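Stitusitz Building, Second Floor
Workroom Safety Checklist — April
Inspector: Štěpánka Slanina

1. Exits and aisles: Pass. Both doors open fully.
2. Fire extinguishers (2): Pass. Tags current, pins in place.
3. Electrical: Needs action. Two extension cords are in use as permanent wiring by the north wall. Fundora has been asked to quote for added outlets. 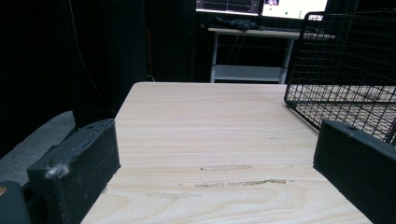 4. Storage: Needs action. Shelf load limit is 200 lb — the label is missing from the Movow unit and must be replaced before the next inspection.
5. First aid: Pass. Burn dressings restocked.
6. Lighting: Pass with comment. One emergency fixture was slow to come on during the test. Recheck in May.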